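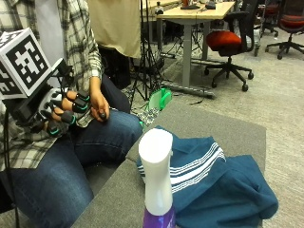 1. Opening and progress
Minutes of the demonstration data meeting, Vanton project, 3 April 2019. Mervyn Clegg in the chair.
We now have 290 usable towel examples, 38 of them new, and Mervyn was delighted with how clean the finger tracks look. Zurnden set stays on hold until May.

2. Glove and marker cube
Long talk on this one, and a good one! Keeping the cube in view of the fixed camera matters most during folds, when the wrist rolls over. Agreed that each take starts with the hand raised and still.

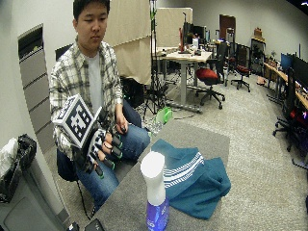
Marker cube on the back of the glove, spray bottle and teal towel on the table.

Selvanayagam's new labeling tool was shown. It reads a whole take in one pass, and everyone wanted it right away. Mervyn to install it on the second machine.

3. Notes from the floor

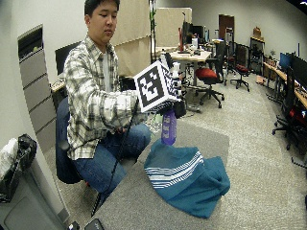 Tarek Slaoui, Recording Lead

I'd love to get more variety into the bottle takes: different grips, different starting spots, a few slow ones. The model learns so much from the odd cases. I also want 12 takes with the towel bunched up before we go back to neat folds.

Agreed. Tarek to write the take list.

4. Second viewpoint
Dadham wants matching wide-angle footage. Time sync still drifts on long takes (see take 1243). Mervyn to check.

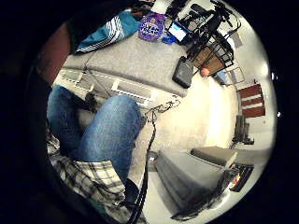
View from the hand-held gripper camera.

5. Any other business
More storage to be ordered. Tarek to send the price.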